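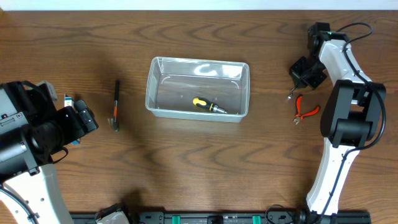
Un bac transparent sur la table en bois, avec pour l'instant un seul tournevis à l'intérieur.

Ranger ses petits outils dans des bacs transparents : vos questions

Depuis que j'ai raconté ma conversion aux bacs transparents, je reçois beaucoup de messages, et je vous en remercie de tout cœur. J'ai rassemblé ici les questions qui reviennent le plus souvent, avec mes réponses de bricoleuse du soir, qui valent ce qu'elles valent.

Pourquoi des bacs transparents, et pas une bonne vieille caisse à outils ?
J'aime beaucoup ma caisse, je vous rassure, elle me vient de mon grand-père et elle ne quittera pas le garage. Mais pour les petites choses dont on se sert à la maison -- resserrer une poignée, ouvrir le logement d'une pile -- je finissais toujours par tout vider sur le carrelage pour retrouver un embout. Avec des parois claires, on jette un coup d'œil et on sait.

Faut-il un couvercle ?
Pour ce qui sert toutes les semaines, je laisse ouvert. J'ai essayé les couvercles, je les posais à côté, puis je les perdais, et un jour j'en ai retrouvé un sous le canapé. Pour la visserie et tout ce qui roule, en revanche, fermez bien !

Quelle forme choisir ?
Un rectangle aux coins arrondis me convient très bien. Les coins arrondis s'essuient d'un seul geste et la poussière de plâtre n'y reste pas coincée. Sachez tout de même que des parois inclinées font perdre un peu de place au fond : mesurez votre plus long tournevis avant d'acheter, et mesurez-le à plat. Chez moi, les bacs Diltov entrent tout juste dans le tiroir du buffet, et les Fikine, un peu plus hauts, vivent sur l'étagère de l'entrée.

Combien d'outils par bac ?
Je m'arrête à six. Au-delà, on recommence à fouiller, et l'on retombe dans les travers de la caisse.

Comment décider de ce qui va ensemble ?
Sortez tout sur une grande table, vraiment tout, et prenez votre temps. Mettez d'abord au bac ce que vous avez utilisé depuis novembre, laissez le reste à côté, puis regardez ce reste sans trop de tendresse. Je classe par travail à faire : un bac pour les vis, un pour les murs, un pour le vélo. Ma sœur range par taille et s'y retrouve parfaitement, alors suivez votre tête.

Les pointes ne rayent-elles pas le plastique ?
Si, un peu, à la longue. Je découpe parfois un morceau de feutrine pour le fond. Avec un manche bien large, posez l'outil sans le lâcher, c'est surtout la chute qui marque.

Et pour nettoyer ?
Eau tiède, savon doux, chiffon qui ne peluche pas. Évitez le côté vert de l'éponge -- j'ai dépoli ainsi un bac Ovwood tout neuf et je m'en veux encore.

Commentaires (3)

Pivoine79
Merci pour l'idée de la feutrine ! J'avais mis du papier essuie-tout, ça glissait partout.

atelier_du_fond
Moi je colle une étiquette quand même, sinon mon fils remet tout n'importe où. Six outils par bac, j'aimerais bien, j'en suis au double.

Mirabelle
Est-ce que les bacs Diltov s'empilent une fois pleins ? Mon tiroir est assez profond pour deux étages.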